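Workshop > Notebooks > Kitchen table set

Thursday, after lunch

OK, writing this down while I still remember it, because the last time we laid out the toy kitchen I trusted my memory and then spent half a morning arguing with Uwe Strobel over which plate goes where. (He was right. It's in the November pages if anyone wants to gloat.)

So the job today was the table, the whole table and nothing but the table. Got the white top wiped down first thing with the Windisov spray, which smells like a swimming pool but does get the tape gunk off. I left the little dots alone. Please everybody else leave them alone too, they come off with a thumbnail and then we have to find the sheet again!

Then the boxes. The play food lives in the Warnthorpe crate now and the dishes are in the gray tub under the window, and I know that's the opposite of what the shelf label says. I'll fix the label. The inventory sheet is up to 1,339 lines, and I'd say a good part of that is food we never put out, so one of these days I want to go through it with a big trash bag and a hard heart. Not today.

What I wanted was a table that feels like somebody is halfway through making lunch. The last layout was everything in rows like a store shelf and it looked so stiff. So I put the colander down lengthwise on the left, the plate next to it toward the back, the small blue one past that, and the orange slice tucked in on the far side. The ketchup goes lying down on the plate, on the diagonal. I tried it standing and it bugged me, it was the tallest thing back there and you kept looking at it. The banana belongs in the green bowl, peel open.

Layout as it stood today:

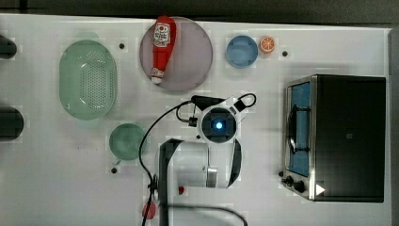
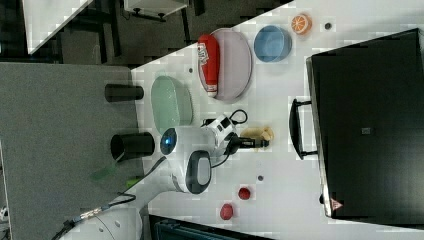
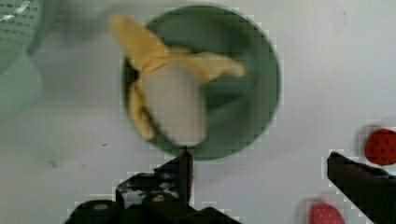
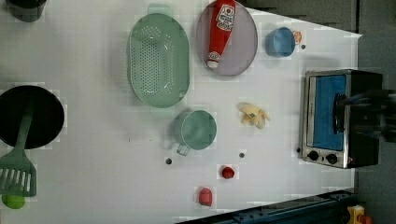

A few things I want to change, or at least want to talk over with Uwe before he goes home.

The ketchup on the plate is a keeper. I like it a lot and I don't care that it makes no sense as a place to keep ketchup. If you're resetting the table, plate first, then bottle, then step back and look before you touch anything else.

The orange slice is too small for where I've got it. Standing at the front of the table you lose it completely if the blue one drifts even a little, and I've drifted it myself twice just with my sleeve. Either it gets its own spot or we swap in one of the bigger fruits. There's a half lemon in the crate that I'd be happy with, though the yellow is pretty close to the banana. Hmm. Maybe the lemon goes up front then.

Greens: we have too many. I never noticed until I had the colander and the bowl out together and went to write the reset card, and every other line said "green." I've started a naming list so we quit saying "the green thing" to each other across the room. Colander is colander, no color needed. Bowl is "sage bowl." If you hate sage, come up with something by tomorrow or it stands. The plate is a whole other fight, I say pink, Uwe says purple, and the inventory sheet says gray. Writing "ketchup plate" on the card and moving on with my life.

The toaster oven stays on the right side. I had a go at the middle of the table earlier in the week and it ate up all the room. Door handle could use a drop of glue before the next time we drag it out of the cupboard, I've put it on the Matsuda order along with more felt pads (pack of 19, who sells things in nineteens?) and a new roll of the matte tape.

Also the spatula. I keep resting it on the frying pan out of pure habit, same as I do at home, and I'd like to keep it that way on the card. It's how people put a spatula down.

Reset time, since I was asked: 17 minutes from bare table to done, and that's me going slow and reading the card out loud to check the wording. The second run I didn't time because the phone rang, it was Brevinero about the drawer unit, and no, it still hasn't shipped. They're saying three more weeks. I've heard that one before.

Left to do:
- reprint the reset card with the new names
- fix the crate label (me, I promised)
- dig out the half lemon
- ask Uwe if he took the second cutting board home for his kid's birthday thing, it's not in the tub and it's not in the crate
- felt pads on the bottom of the toaster oven when they come

I'm leaving the table set overnight so we can start from it in the morning. Please don't put your coffee on it.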